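Finish for a laminated board that will have toy blocks dragged over it

Woodworking > Finishing > Small projects
7 replies

kerfline_dan
Posted Tuesday, 7:42 PM

Making a play board to go with a set of plastic shape blocks. Edge-glued planks, pale stock, wavy grain, planed and sanded to 150. The board sits on a bench top or a table and the blocks get pushed around on it all day.

Two questions. First, how far to take the sanding before finish. Second, oil or film. I have a can of Wulthorpe hardwax and most of a quart of Flillex water-based poly in satin. I would like to use one of those before buying anything else.

tenon_and_on
Posted Tuesday, 8:10 PM

Poly. Three coats, scuff between coats with 300 grit or so, done. Hardwax on a surface that gets wiped every day will look patchy within a season. You will be redoing it.

M. Bognár
Posted Tuesday, 8:31 PM

I disagree with the above. Film finish on a board like this scratches white, and the scratches show most on pale wood under overhead light. A hardwax surface scratches too, but you can rub in a little more on the one spot and it blends. With poly you sand back the whole face. I have done both for the same preschool and the oiled boards are still in use.

Sand to 220 and stop. Going to 600 on bare maple burnishes it and the oil does not take evenly.

tenon_and_on
Posted Tuesday, 8:44 PM

Patchy is patchy. How often are you re-oiling?

M. Bognár
Posted Tuesday, 8:52 PM

Twice a year, ten minutes per board. November and whenever they close for spring.

kerfline_dan
Posted Tuesday, 9:15 PM

Current state, with the blocks on it. It is on the perforated bench top for now.
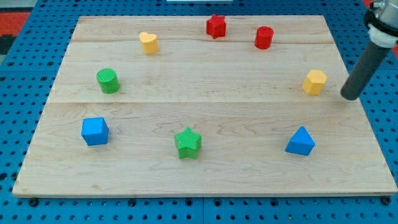

Seams are my other concern. I joined the planks with Cordeiro liquid hide glue, no biscuits, and I can feel one of the joints with a fingernail. It is slight, maybe the thickness of a sheet of paper. You can see the lines running across, one through roughly the middle and one nearer the far edge, beyond which the red star is standing close to the back. The middle one is the one I can feel. The cylinders slide over it without trouble. The cube catches if you push it flat face first. Is that worth flattening, or will finish take care of it?

plane_jane_503
Posted Tuesday, 9:33 PM

Finish will not take care of it. Finish follows whatever is under it. Card scraper, diagonal strokes across the joint, then back to your last grit with a hard block. Do not use a random orbit sander with a soft pad on the seam or you will dish it.

Also check that the step is not seasonal. If the planks came in at different moisture contents you can flatten it tonight and have it back in a month. Leave the board somewhere with air on both faces for two weeks and measure again before you commit.

M. Bognár
Posted Tuesday, 9:40 PM

Agree with Jane on the scraper. A perforated top is fine for airing it, but stickers are better. Flip it every couple of days.

One point on the blocks. The green star and the green cylinder have a textured top. If those get turned over and pushed along on that side they will act on a soft finish like a file. I would test one on an offcut, fifty strokes in the same place, oil on one half and poly on the other – then you have your own answer and do not need ours.

tenon_and_on
Posted Tuesday, 9:58 PM

The offcut test is reasonable. Give the poly a full cure first though, not overnight. Otherwise you are testing soft poly and it will lose. I would still put money on it.

kerfline_dan
Posted Tuesday, 10:20 PM

Will do the offcut. Two more things while I have you all. Edges: I was going to run a small roundover, 1/8 in. And the underside: does it need the same number of coats as the top?

plane_jane_503
Posted Tuesday, 10:34 PM

Same on both faces, yes. Unequal coats is how you get a cupped board. 1/8 in. is fine. Ease the corners more than that if kids carry it. For feet I use the Tikix stick-on pads, the thin ones, set in about an inch from each corner.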